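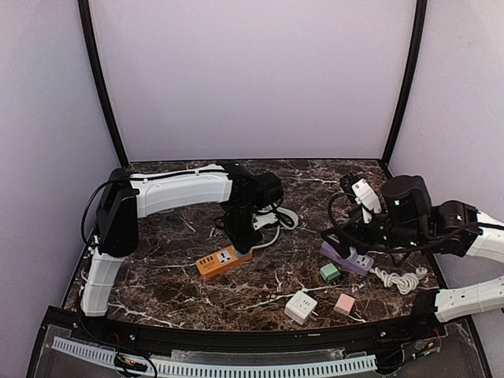 Matheson Reusable Cable Ties, 20 cm

Pack of 40, black or mixed colours

In stock. Usually leaves us within 2 working days.

Every home has a drawer. It holds the charger for a phone you gave to your nephew, a lead that fits nothing, and a knot the size of a grapefruit that you intend to deal with at Christmas. The Matheson tie won't tell you what any of it is for, but it will stop it breeding.

These are plain hook-and-loop ties with a slot at one end. Thread the tail through the slot, pull it snug, press it down. To undo it, pull. That is the whole of the training course, and there is no app.

We have sold cable ties of one sort or another since the shop opened, and for a long time they were the ratchet kind that you have to cut off with scissors, usually taking a bit of the lamp flex with them. Gunnel Backlund, who does our buying, got tired of the returns and brought in a box of these from Distik. The ratchet ones are still on the bottom shelf if you miss them.

What they're good at

Coiled extension leads, spare chargers, headphones, the nest behind the television. They also do tent poles, rolled-up plans and garden canes, and Ruairi in the warehouse has had one round his packed lunch since March.

What they're not good at

Anything that bears weight. Please don't hang a bicycle from them. They also don't care for fluffy jumpers – the hook side will pick up wool with real enthusiasm, and then it stops gripping until you comb it out with an old toothbrush. Keep them clear of heaters and anything else that gets hot.

Details

Length: 20 cm
Width: 2 cm
Holds a bundle up to: 5 cm across
Material: nylon hook and loop
Colours: black, or mixed (8 each of red, blue, green, yellow and grey)
Use: indoors, or outdoors if you bring them in for winter

A word on coiling

Wind the lead in loose loops as wide as a dinner plate, and put the tie round the loops with the plug hanging free. Wrapping a lead tightly round your elbow feels professional but leaves it with a permanent kink. For a long lead, use two ties on opposite sides. If you leave the tie threaded on the lead itself, it will still be there next time, which is more than can be said for the scissors.

Goes well with

Wedus write-on cable tags, white
Canelitz under-desk cable tray, short or long

Returns

Unused packs can come back within 40 days. Used ones can't, but if a slot tears or the stitching goes, send us a photo and we'll post you a replacement. Write to Mitiku Dinsa on the returns desk, and put your order number in the subject line.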